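Speaker notes: Buying the arm last, or how we planned our first robot cell
Talk for the small shops meetup, 7 January 2020
Slot is 25 minutes plus questions. Clicker is in the side pocket of the bag. Water on the left.

OPENING (stay on the title slide)

Good evening, everyone, and thank you for coming out in this weather. I'm Sarmīte Lepik, I look after operations at Dumarel, and if you've ever bought a case of mixed bottles for a wedding or an office party there's a fair chance it went through a building a lot like ours. We pack gift cases. It's a nice business and a repetitive one, and for a couple of years now the question on my desk has been whether a robot ought to be doing some of the picking up and putting down.

I want to talk tonight about the money side of that, and the planning side, much more than the robot side. There are people in this room who know a great deal more about robots than I do (Hélder, I can see you, please don't correct me until the end). What I do know is what it's like to sit with a spreadsheet and three quotes that don't have a single line in common.

Pause here. Let people get settled. Ask who has a robot in the building already, and who has a quote for one in a drawer.

SLIDE 2: Where we started

We started where I suspect most people start, with the arm. I went to a trade show, I saw a lovely arm moving lovely boxes, and I came home with a brochure and a number in my head. For the next two months every conversation I had was about that arm. Which size, which reach, which color, if you can believe it. My boss asked me what it would be holding things with and I said, oh, a gripper, as though they came in the box like batteries.

They don't come in the box. Neither does the table it stands on, the guarding, the cable runs, the person who sets it up, or the fortnight you lose while your own people get used to it. I had budgeted for the arm and a bit extra. The bit extra was bigger than the arm!

Tell the story about the loading door here if time allows. Skip it if we started late.

SLIDE 3: The list I wish I'd had

So this is the order I'd do it in if I were starting over, and it's the order we did follow the second time around.

First, the thing being picked up. Go to the shelf and look at it properly. For us that meant bottles, boxes, and the odd little extras that people like in a gift case. We went through our catalog, which stood at 542 items, and sorted it by how you'd want to hold each one. That took an afternoon and a lot of coffee, and it was the most useful afternoon of the entire project.

Second, the gripper. Ask how wide it opens, what the fingers are made of, how easily you can swap them, and what a spare set costs. Spare fingers were missing from every quote we received. Ask for them by name.

Third, the space. Measure it with the doors open and with a pallet parked where people really do park the pallet.

Then the arm. By that time it more or less picks itself, and you'll have a much easier talk with the salesperson.

(Slow down here. People usually want to write this down.)

SLIDE 4: Three quotes, and how to read them

We had quotes from Staltik, from Rätsep, and from a smaller outfit called Doltodau. I'm not here to rank them, and they were all perfectly pleasant to deal with. What I want to show you is how differently they were laid out.

Staltik gave us one price for everything, on one page. Very restful to look at. It took me 4 phone calls to learn what "everything" was, and training turned out to be outside it.

Rätsep sent a parts list that ran to several pages, with every bracket on it, and no labor. I had a soft spot for that one, I like a bracket, but you can't take it to a finance meeting.

Doltodau split theirs into stages, and you could stop after any of them. The total was the highest on paper. It was also the only one where the first stage was cheap and gave us something to look at before we bought any metal.

What I did in the end was make my own sheet with my own rows, and ask all of them to fill it in. Two grumbled. All of them did it. If you take one thing home tonight, please take the sheet, I'll put it up with the slides.

SLIDE 5: Pay for the simulation first

This was the stage that changed our plans, so I'm going to spend a little longer on it.

Before we ordered anything, we paid for time in simulation. You build the cell on a computer, you put in a gripper and a few things for it to deal with, and you look at the job from where the gripper is. I had thought of this as a toy for engineers. I now think of it as the cheapest line in the budget. Our first stretch of it came to some 2,726 dollars, and I've spent more than that on shelving that didn't fit.

Put the picture up and give people a moment with it. 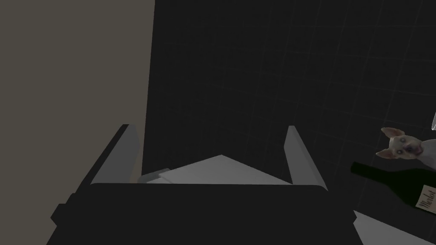 Gripper view in simulation, with a Merlot bottle lying on its side at the right.

Now, it's plain. The fingers are simple gray plates, the background is mostly a dark grid, and you wouldn't hang it in the lobby. I'd like you to notice how much it lets you ask all the same. Look at the gap between the fingers, and then look at the bottle over on the right. Is that the right gap for that bottle? Would you come at it from the neck or from the body? What happens to the label if you get hold of it there? I could put this up in front of my finance director, who has never touched a robot in her life, and she had four good questions inside a minute. She'd had no questions at all about the brochure, only a sort of polite silence.

And look at how much of the view is taken up by the black body of the gripper. I had never once thought about that. If you're planning to have a camera looking out over the fingers, the gripper's own bulk is something you'll be looking past all day long, and that has a bearing on which camera you budget for and where it gets mounted. We moved a whole row of the sheet on the strength of that conversation.

A word of caution, so I don't oversell it. A simulated bottle doesn't weigh anything unless somebody tells it to, and paper labels in real life have a way of coming up at the corners. You still need money set aside for trials with real stock. We put in a line for breakages and I was teased for it, and I would put it in again.

SLIDE 6: The costs that come back every year

Quickly, as I'll be running behind by now. Service contract. Replacement fingers and pads. Software license, and please ask whether the price is per robot or per site. Somebody's hours, a real person with a name, who owns the thing and is allowed to stop doing something else. We left that last one out of the first plan altogether and it was the reason the first plan got sent back to me.

I'd suggest planning over 3 years. One year makes everything look dreadful, and ten years is a fairy tale.

SLIDE 7: Where we are today

We have the sheet filled in, we've had the simulation work, and the gripper choice is down to two. The decision on the arm goes to the owners after that. If they say yes, we'd like it on the floor by September, ahead of the holiday cases, and if it slips past then we'll wait until the season is over. I am not installing anything in the middle of November. I've promised the packing team that, and they've made me say it in front of witnesses.

QUESTIONS

Likely ones:
Will it replace people? Our plan keeps the same team and moves the lifting. Say what's been agreed and don't go past it.
Lease or buy? We priced both. Leasing looked kinder in the first year. Offer to share the tab from the sheet.
Which supplier? Not decided. Smile.
Can simulation be done in house? Pass this to Hélder Sampaio, he's done it both ways and will enjoy being asked.

Remember to thank the hosts and mention the sign-up page by the door for anyone who wants the blank sheet. Leave the slide with my email up while people get their coats.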